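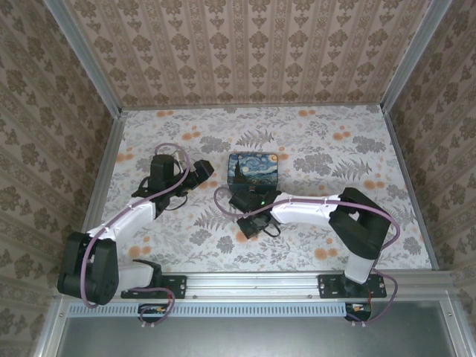

*Fern fronds and little blossoms underfoot, brown florals on the walls.*

## Keeping baked treats fresh (and getting them through the post)

Every December I bake far more than one household can eat, and a good half of it goes off to relatives in Dranmont, so over the years I've become rather fussy about tins, paper and how long things keep. A few of you asked me to write it all down, and so I have, with apologies for the rambling.

### Let everything cool properly

I know, I know, you've heard it before! But a biscuit that feels cool on top can still be warm in the middle, and one warm biscuit will soften a whole tin. I leave mine on the rack for a good 30 minutes, and shortbread for longer if the kitchen is hot. Put the kettle on and find something else to do.

### Crisp with crisp, soft with soft

Ginger nuts and anything snappy want a tin of their own. Flapjacks, brownies and chewy oat things go in another. If you mix them the crisp ones turn bendy by morning, and the soft ones don't gain much from it either. Strongly spiced bakes should be kept apart too, or your vanilla rings will taste of cloves (my aunt rather liked that, but she was on her own).

### Paper between the layers

Baking parchment, cut a bit smaller than the tin. Kitchen roll sticks to icing, and foil seems to make things sweat. For iced biscuits, leave them out overnight before you stack them, and don't go more than three layers deep.

### Reviving tired biscuits

Plain crisp biscuits that have gone a bit limp will often come back with 5 minutes in a low oven, then a full cool on the rack. Don't try it with anything iced or filled. For soft biscuits that have dried out, a slice of bread in the tin overnight does wonders. Throw the bread out the next day.

### Freezing

Most doughs freeze beautifully. I roll mine into logs, wrap them twice and write the name on with a marker, having once baked what I was quite sure was lemon and found it was cheese and chive. Let a log stand for 10 minutes before slicing and use your sharpest knife, giving it a quarter turn every few cuts so the bottom doesn't go flat.

### Posting a parcel

Choose sturdy things: shortbread, ginger nuts, fruit cake. Pair flat biscuits back to back, wrap each pair, and stand them on edge in the tin. Fill every gap with scrunched parchment and give it a gentle shake. If it rattles, add more. Hooman Golestani, who has sent me baklava every winter for years, wraps his tin in a tea towel before it goes in the box, and I've copied him ever since. You get a tea towel out of it as well.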